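Unit 2: Composition with Solid Forms
Handout for Section B
Instructor: Mitra Khosravi

Purpose of the unit

Students will study how simple solids behave when they are placed together on a limited ground. The exercises draw on the vocabulary introduced in the first unit: mass, void, axis and profile. Drawing skill is not assessed at this stage.

Terms

Ground. The surface on which the composition is built. In this course the ground is a flat colored square, and its edges count as part of the design. A ground turned at an angle to the table will be read differently from one set parallel to it.

Bar. A rectangular solid whose length is clearly greater than its width or height. A bar laid flat establishes direction.

Stepped form. A solid whose outline changes level one or more times. Stepped forms often have a dominant face and should be studied from several sides before placement.

Slot. A recess cut into a face. It reads as a dark shape inside the color of the block and may be treated as a void - even where it does not pass through the piece.

Procedure

Set the ground on the table and choose its angle. Place the largest form first. Add a bar so that it touches or nearly touches the base of the large form, and record the direction in which it points. Further pieces may be added afterward, provided that the profile of the large form remains legible from the student's seat.

Each student will submit 2 arrangements, with a written statement of no more than 500 words covering both. The statement should name the dominant axis and identify at least one void. The unit carries 50 points. Work left in the studio after the July review will be dismantled.

Reading: Idahosa, chapter on mass and interval. 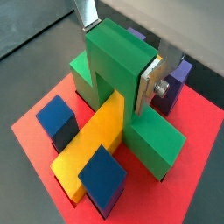
Figure 1. Green stepped form with slot, and yellow bar, on a red ground.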